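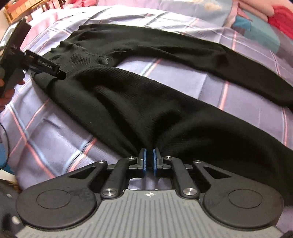
Care Guides > Knitwear > Folding and Storage FAQ

How do I fold a heavy sweater without making creases?

Lay it on a bed, because a table is often too narrow for the sleeves. Spread the body flat with your palms, then bring each sleeve across the back. Fold the bottom up to the neck in two steps. Please do not press the folds with your hand.

Can I hang it?

We don't recommend this for ribbed knits. The shoulders become long and the hanger leaves two points. If you must hang it, fold it in half first and put it over the bar of the hanger.

How often should I refold sweaters in storage?

Once in January is enough for most people. Change the place of the folds a little – the yarn will thank you.

My black sweater collects lint from the bedsheet. What can I do?

Turn it inside out before you lay it down. For lint that is already there, use the Kimska brush and always move in one direction. One brush is good for almost 1000 strokes, after this the bristles are soft.

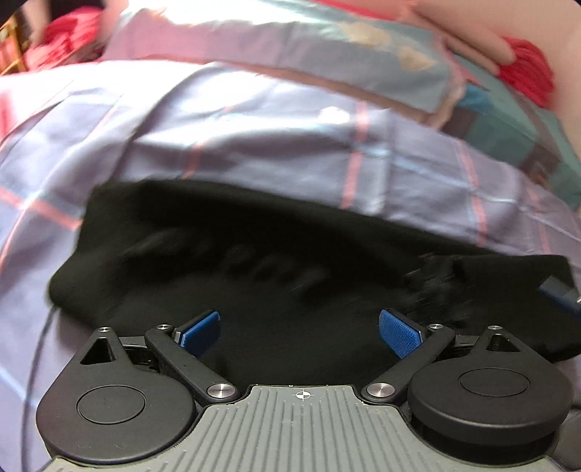 Fairclough wrote to us that rolling takes less space than folding, and that in a small drawer it is the only way. We agree for thin cotton. A thick knit that is rolled will stretch on the outside, so for this we still fold.

Which box is right for me?

The Beteo box is 30 cm deep and takes winter sweaters in one pile. Put the heaviest at the bottom.

Last update: November 2019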